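Workshop Gear > Bench Fixtures > Lurnell Parts Panel

Lurnell Parts Panel, light grey, 3D-printed

Hatport sells this as the cure for a messy build bench. We're not sold on "cure", but it does give processors and other small parts a place to sit while the case is open. It mounts upright against slotted aluminum rail. Price is $283, rail not included, and that's a lot for printed plastic.
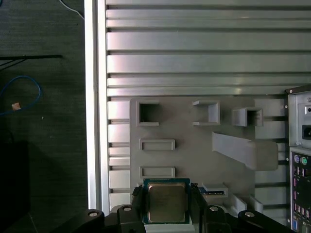 The maker claims 2 minutes to fit. Ours took 30, mostly spent hunting for the right hex key. Check your memory modules against the slot holder before you order, as returns close after 30 days. The older Prelleck panel is $280 and we'd look at both.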